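Reviews > Home office > Desks

The Grosenport sit-stand desk: a lot of money for two heights

By Samer Obeidat
12 December 2018

I did not want a standing desk. My back was fine, my old table was fine, and most of the people who told me I needed one were selling them. Still, the Grosenport kept turning up in lists of the best things to buy for a home office, so in April I paid £437 for one and have used it for work ever since.

Delivery was quick. Putting it together wasn't. The leaflet promises 60 minutes and I needed most of an afternoon, partly because two of the steps are printed in the wrong order and partly because the bolts for the crossbar come in the same bag as the very similar bolts for the feet. Get a second person for turning it over. I had Anas Nimri from upstairs, and he hurt his thumb.

The makers say the top will carry up to 90 kilos. I haven't tested that and I doubt many owners will. What I can say is that at full height it wobbles when I type, enough to make the screen shake, and tightening everything again made no difference.

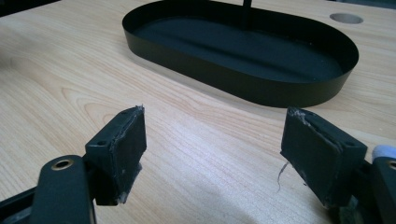
Then there is the finish. The shop calls it "natural", a word that ought to come with a fine. I don't mind a pale desk, and it wipes clean easily enough, but at this price I expected to be told plainly what I was getting. I wrote to ask what the top was made of and got back a paragraph about Scandinavian mornings.

The motor is good. It's quiet, it stops where it should, and the buttons are big enough to find without looking. There are memory settings too, though I only use two of them: sitting, and the one I use when I feel guilty about sitting.

Has it helped my back? I've no idea. I stand for perhaps half an hour after lunch – less if it has been a long morning – and I can't tell any difference. The claims on the box about energy and focus come without a source.

The guarantee runs for 7 years on the frame but leaves out the motor, the part most likely to go. Read that page before you order. If you must have one, wait for a sale, or look for a used one from an office that's closing down.

Score: 5 out of 10

Related reviews
Jemal folding desk: cheap, and it shows
Irnden desk lamp, second version
Bremton office chair after a year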